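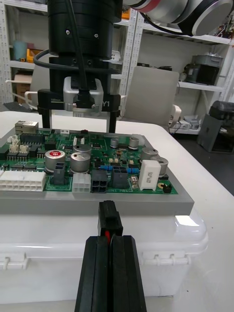 A gripper holds a small black plug connector near the edge of the board's base plate.

Baumgart plans to buy two more dual-arm cells for cable and connector work on control boards, the Endovley electronics firm said March 13, 2021. The purchase request went to finance in February and covers arms, wrist cameras and three spare gripper sets.

The planning figure is 1,307 boards a month, up from 1,183. Fixtures are budgeted separately — the base plates differ by board type. 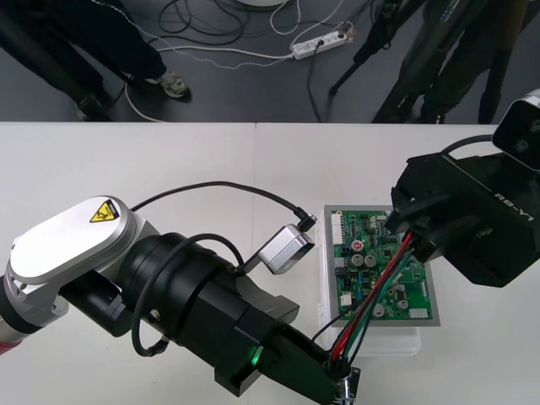
Wire bundles remain the harder item to cost. They bend between the grippers, and cycle times for them vary more than for single plugs. Baumgart has asked Plillow, the integrator, to quote harness handling as its own line, with finger wear included. Delivery dates will be set once the quote is in.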